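The Woman Who Inherited Everyone's Good China

By Csenge Katona | May

Martin Chin has written one letter of complaint in his life, and it was to his own mother.

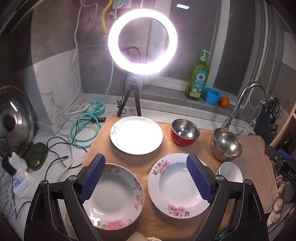 "She had left me the dinner service in her will," he says. "I wrote back asking her to reconsider. She was still alive at the time, so I thought there was room to negotiate."

There wasn't. The service came to him anyway, followed by two aunts' worth and a neighbor's. Chin, who lives on the damp side of Rolldale, now owns around 200 pieces and has eaten off maybe 13 of them.

"People don't die and leave you money anymore," he says. "They leave you gravy boats."

His wife, Odile, takes a softer line. She used to run the estate sale desk at Cladthorpe, and spent 28 years telling grieving families what their cabinets would fetch.

"I'd say a number and they'd laugh," she says. "Then they'd see I wasn't laughing – and they'd take it all home again."

Her advice is to use it on a Friday, with takeout, and let the things break at their own speed. Chin has tried this. In 3 years he has broken one saucer, and he suspects the cat helped.

I ask who gets it next. He looks toward the hall, where his daughter is putting on her shoes rather quickly.

"We've spoken," he says. "She's writing me a letter."

Comments

dellaw: My sister and I flipped a coin for Mom's set. I won, so she has it.

Porchlight: Do NOT put gold trim in the microwave. Ask me about my Thanksgiving.

R. Ames: what is a gravy boat worth, asking for four gravy boats

Recent

The Last Piano Tuner in Dreltia
Why My Attic Has a Waiting List
A Short Talk With a Man Who Fixes Zippers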